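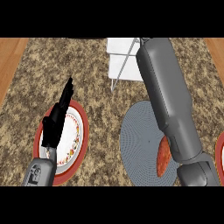
*Speckled brown, with wood at the corners*

From: Gus Doucet
To: the small-press poetry list
Subject: Re: Skelholm – is the long middle section worth it?

Kavinda Abeysekara wrote:

> I got through the first 13 sonnets of Birutė Adomaitis's Skelholm in one sitting and then stalled when the ferry ledger started. Does it pick up again? I like her ear a lot, but four pages of cargo in a row wore me down.

Oh, please go back in! The ledger is my favorite part of the whole book. I'd try it out loud, and slowly. She sets it in 1810, the winter the island loses its boat, and the lists keep getting shorter as the supplies run down – salt, lamp oil, rope, then just salt. By the last entry she's down to lines of 4 syllables, and when the full pentameter comes back on page 126 I had to get up and walk around the kitchen.

It helped me to have read Sidwood first (her earlier one, from Vastum, the thin book with all the orchard poems). You can hear her trying out the same trick there with the names of apples, and it doesn't quite come off, but what a good thing to try!

I do agree with you about the epilogue. The two letters in prose feel like they wandered in from some other book, and I skip them now.

Berhanu Endale, didn't you say you had a spare copy of Adugna? I'd love to borrow it after Kamol Sombatkul is done. I'm happy to mail Sidwood to anybody who wants it in the meantime – my pencil marks are light and mostly exclamation points.

Gus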